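Idivero: General Strategy
Thread: Is it worth saving 3,000 shards for Quezada, or should I just finish my team?

jovita_solis
Hi everybody, longtime reader and very occasional poster. I've been playing Idivero since February, mostly on my phone in the evenings after the kids are down, and I've gotten to a spot where I could use some friendly advice from people who've been at it longer than me. I have 2,295 shards saved up. Quezada costs 3,000 in the hero shop, and I've been drooling over her since the tutorial, because she's the one who comes in and saves you in that first mission and then you don't see her again for ages (so mean!). But my actual team is kind of a mess. My healer is still on her starter gear, my tank falls over if you look at him wrong, and I keep losing on the Parkia map, where I get squeezed from both sides and it's all over before my big ability charges.

So do I keep saving, or spend what I have on gear and stop losing? I don't buy shards with real money, that's my one rule, so whatever I spend takes me a good long while to earn back. I've been writing down my losses on Parkia to see if there's a pattern, and so far the pattern is that I lose.

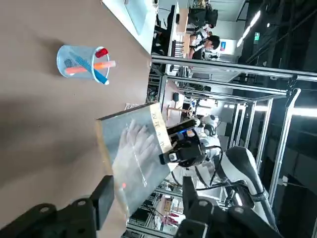
Blue pen cup, marker and highlighter included

Thanks in advance, and sorry for the novel!

leobardo_q
Welcome, Jovita, and please don't apologize, I read every word. Save for Quezada. I know that isn't fun to hear when you're getting flattened, but gear gets replaced every time they raise the level limit and a hero stays with you. I spent my first big pile on boots and a helmet for my tank and both of them were in the scrap bin by the time the next chapter opened. Quezada I still use in every single match. Her pull works on anybody, and it's a lifesaver when your teammates wander off (mine always do).

You're most of the way there already. Do your daily missions, take the free chest, and try to stay out of the shop tab.

rocio.nava
I'm going to disagree with Leobardo, and he knows I love him dearly, we've been in the same guild forever. Saving is great advice for somebody who's winning. If you're losing match after match you're also getting the tiny losing reward match after match, and then "almost there" drags on and on. Fix the healer first. You don't need the fancy gear, just the plain set from the crafting bench, and you'll win enough extra matches that the shards come back on their own.

Also, Quezada at low rank is kind of squishy? She looks incredible in the tutorial because the tutorial version is maxed out. I bought her early, was so excited, and then she got knocked out in seconds in my first match and I had to go make myself a cup of tea.

leobardo_q
Okay, the tutorial thing is fair, I'd forgotten about that. But the crafting bench set takes the blue ore, and Jovita will be stuck farming the same mine for ages to get it. I still say wait.

rocio.nava
The mine is relaxing! I do it while dinner's in the oven.

eniko_fodor
Can I come at this from a different side? I don't think your problem is shards at all, I think it's where you're standing. Parkia is my very favorite map and I've played an embarrassing number of matches on it, and what you describe, getting squeezed from both sides, happens to everyone who runs straight for the fountain at the start. I did the same for my whole first season and I was so sure it was my gear. 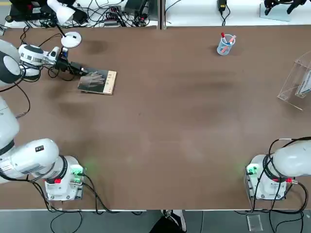 Parkia rewards the team that waits on the outside. There are two side paths, the one with the hedges and the one along the canal, and both of them have cover and a health pickup. Put your tank on one side and your healer with a damage hero on the other, and let the other team be the ones who go stand out in the open. It feels wrong at first, especially if your random teammates are spamming the "attack!" button at you, but hang in there. Once they've used up their abilities on each other's shadows, you step in from both paths together.

Try that with the team you've got and keep your shards in your pocket a bit longer. You may find you don't need to decide anything yet.

fulgencio_n
Rocío's cousin here, hello! I only play support, so take this with a grain of salt. Enikő's plan is good but I'd add one thing, which is that it falls apart if the two sides can't see each other's timers. Turn on the team cooldown bar. It's buried in Settings, then Match, then a little arrow that you'd never notice, and I don't know why Endeo ships the game with it turned off. I've asked in their feedback form more than once and gotten the same cheerful automatic reply every time.

With the bar on you can see when the other side's tank has his shield ready, and then you go. Without it you're guessing, and if one half goes in early you've got a very short match.

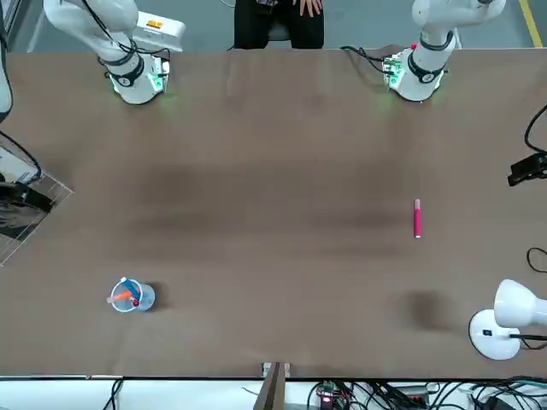
The other setting to look at while you're in there is the camera height. I play with it all the way up. Your hero gets tiny and you lose some of the pretty animations, but you can see both the hedge path and the canal path at once if you drag the view over a little. My aunt plays with it all the way down because she likes the outfits, and she still beats me, so I guess do what makes you happy.

On the shards I'm with Rocío. Heal first, shop later.

leobardo_q
A family conspiracy, I see how it is.

eniko_fodor
I play with the camera in the middle and I find all the way up makes it really hard to aim Quezada's pull, so if you do get her, Jovita, you might want to bring it back down. But the cooldown bar, yes, absolutely yes, I should have said that.

jovita_solis
You are all so kind, thank you! I found the little arrow (only after opening every other menu first) and played a few rounds on Parkia last night staying on the canal side. Won 2 and lost one, and the one I lost was because I got excited and ran to the fountain again. I couldn't help myself. I'm going to craft the plain healer set, since Rocío makes the mine sound so cozy, and leave the shards alone for now. Leobardo, I promise I'm still saving, please don't be sad.

One more question while I've got you. Does the guild chest reset when you switch guilds? Mine has 21 members on the list and I think I'm the only one still logging in.

rocio.nava
It does reset, so open it first and then leave. And then come join ours, we have room! I'll send you the guild code in a message.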